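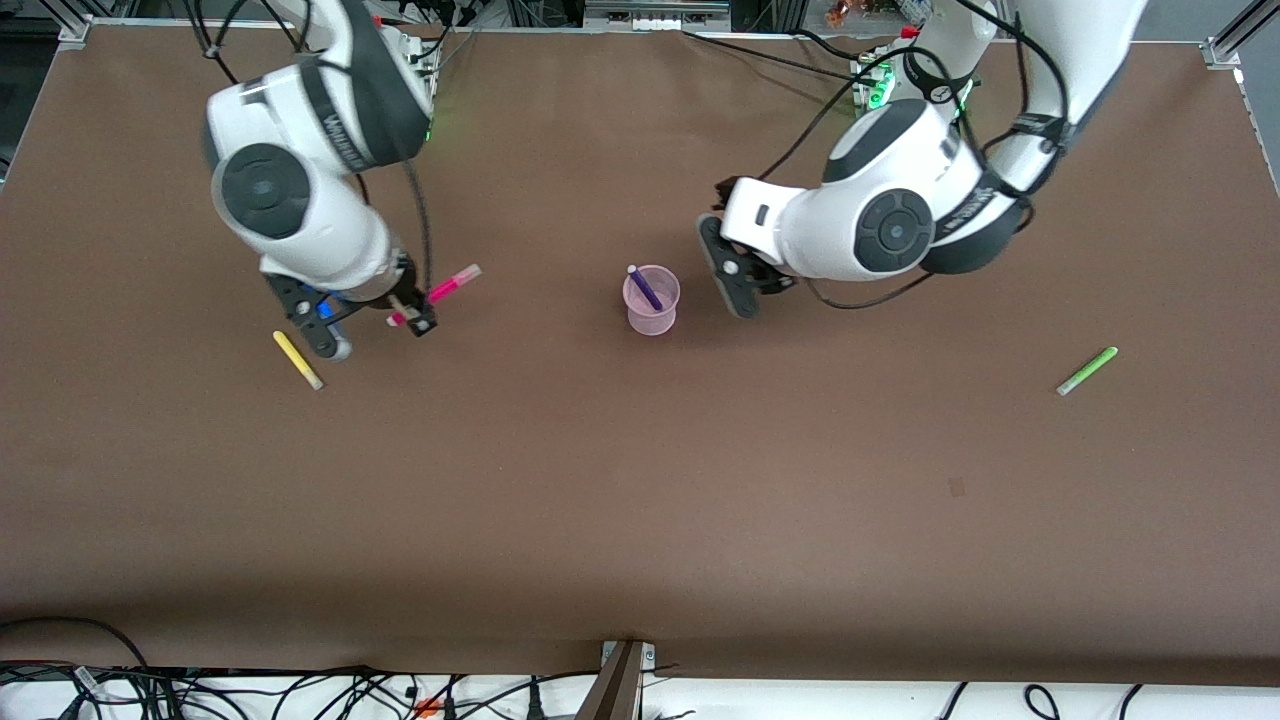 Highlighters and a pink cup on a brown tabletop.

In Defence of the Pen Cup

2 February 2018

My mother kept her pens in a jam jar by the telephone, and for most of my life I thought of that jar as a sort of family failing. It held biros with no insides, a pencil from a building society, two knitting needles and a feather. When you needed to write down a number in a hurry you pulled out one thing after another while the person on the other end waited politely, and you generally finished up using the pencil, which was blunt. I swore that when I had a desk of my own it would have a drawer, and the drawer would have a tray, and the tray would have a slot for every pen.

Well, I have had the desk, the drawer and the tray for a good many years now, and I've come round to the jar. Or at any rate to the cup, which is the jar's tidier cousin.

The trouble with a drawer is that it shuts. You put the yellow highlighter away, feeling pleased with yourself, and that's the last you see of it until the next time you go looking for stamps. Meanwhile you've bought another yellow highlighter. I did this so often that when I finally emptied the Groltwood desk (a lovely heavy old thing, bought at a house sale in Pruseck and carried up two flights of stairs with a great deal of bad language) I had enough highlighters to colour in the phone book. A cup stays open and looks at you. You can see from across the room whether the purple one is in it, and if it isn't you can go and look under the newspaper.

I should say that I mean a small cup. This matters more than anything else I'll say here. A big one, a tankard or a vase, or one of those handsome leather buckets that Silora used to sell for the desks of important people, will simply fill up, because any empty space in a house fills up, and then you're back to the feather and the knitting needles. A plastic tumbler is about right. Mine cost 40p from a charity shop and I'm fonder of it than I am of the good lamp. See-through is best if you can get it, even if only a bit see-through, so that the paper clips at the bottom can't pretend not to be there.

There's a kind of tidying advice, and I've read far too much of it, that would have us give every object its own little bed. I once sent off for a Sekiguchi organiser that had 70 compartments, and I spent a very happy wet afternoon filling them. I put the drawing pins in one and the other drawing pins in the next. It was beautiful for a week. Then somebody wanted a felt tip, and somebody else put it back in with the rubber bands, and the whole thing went downhill so gently that I couldn't have told you when it stopped being tidy. A cup asks so little of people. A child can manage it, and so can a husband on the telephone. You drop the pen in, it leans over against the side, and you're done.

I'll admit the case against. Pens do lean about in a cup, and a long one in a light cup can bring the lot down if you catch it with your sleeve. You can't lay them out by colour, which I know gives some people real pleasure, and I wouldn't want to take it away from them. And there's the matter of the table itself, which has to have a cup on it, when what you see in the magazines is a great bare stretch of wood with nothing but a pear.

I don't think I want the pear, though. I like a table where something has been going on, with a marker or two out of the cup and lying where they were last needed, and the cup close enough to reach without getting up. Putting them back takes less time than boiling an egg, and I've found I rather enjoy it, one after another, at the end of the afternoon with the radio on. I never enjoyed the drawer.
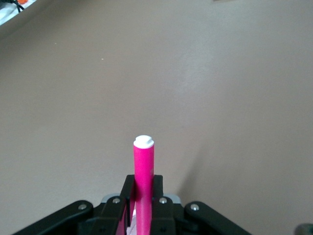
Should highlighters be stored with the tip up or down?
Tip down is fine for most of them, and it can help an old one along, provided the cap is pushed on properly. If you have the double-ended sort, lay them flat.

My mother's jar came to me in April, by the way, feather and all. I've put the pencil through the sharpener and it writes perfectly well.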